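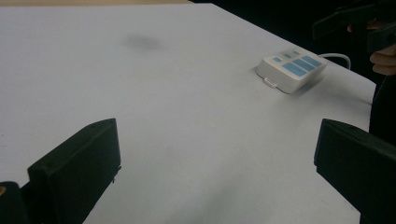 Buttons, Buttons, Buttons!

Welcome to the gallery from our little swap table, put together by Sandra Bunting and updated 1 Nov 2025. We love anything small you can press, and people brought some real beauties. Prices are what we paid, and yes, we're always looking for more.

White with blue buttons
Six of them in a lovely light blue, three small square ones in a diagonal line and three longer ones side by side. I could look at that colour all day – it goes so well with the white.

Phuthong desk calculator
Came in its sleeve with the instruction sheet still folded inside. The plus key is twice the height of the others and has a fantastic clunk.

Sinodura 457
Rohani Kwok found this remote at the bottom of a box of cables and let us have it for a packet of biscuits. The battery cover is from another model but it fits.

Sinodura 515
Same family, a bit later, with rubber keys instead of hard ones. I prefer the 457, Rohani doesn't, and we've agreed to leave it there!

Jillberg doorbell push
One big round button in cream plastic. Cost me 200 pence in mixed change and I was delighted. The screws are missing, so if you have a pair of short brass ones please get in touch.

Gonuleck kitchen timer
Start, stop and a minutes key that you have to hold down for ages. The beep is very loud (sorry to everyone who was at the next table).

Bag of loose keycaps
300 in the bag according to the label, mostly greys, and a handful of orange ones that I've already put aside. Help yourself to the greys next time.

More to come after the December swap. Bring your remotes, keypads and odd bits, working or not, and a soft cloth if you have one – some of them do need a wipe.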